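Working near the benches: the revised cell rules

The new version of the bench robot rules comes into force in February and replaces the sheet that has been on the workshop doors since the Flamine cell opened. It applies to Flamine, Cortés and both halves of the Unum line. Please read it before your next shift on any of them, even if you only load trays.

The main change is to who may start a cell. Under the old rules anyone on the shift could do it once the light was green. From now on the person who set up the bench is the person who starts the arm, and they stay within reach of a stop button until the first cycle has finished. If they have to leave, the cell goes back to hold and the next person does their own check from the top. This will cost a few minutes at handover and we have allowed for that in the shift plan.

Speed limits have been tidied up as well. With a person inside the yellow floor line the arm runs at 20 per cent of its normal speed, and teaching is done at that speed too. Eda, the booking system, now refuses a full-speed program if the bench is marked as shared. Some of you have been getting round this by booking the bench as single use and then working in pairs. Please stop doing that.

Gripper fingers should be looked at before each run and changed after 2000 cycles, or sooner if the pads are marked. Write the change in Eda the same day. Three benches had no entry at all when we checked in the autumn, and we had to change the fingers on all of them to be safe.
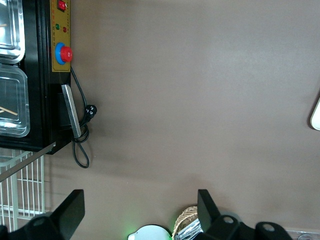 Appliances on the bench need as much thought as the arm itself. Anything with its own power goes on the bench sheet, with a note of which way its controls face and where its plug is kept. Mains leads are the most common fault we find on inspection. A cord that hangs down the side of the machine and ends in a loop on the worktop, with the plug resting next to it, is easy for a finger to catch, so coil it and clip it behind the appliance before you start. Turn the side with the red push button towards the open part of the bench and keep the space in front of it clear. That button belongs to the appliance - it must never be listed as the stop for the arm.

Racks, baskets and foil packets can stay out if the task uses them. Anything else goes back on the shelf.

Short briefings will be held at the Cortés bench on Thursday at 11, and again after the late shift has started. Bring your old door sheet if you still have one, as we want them all out of use.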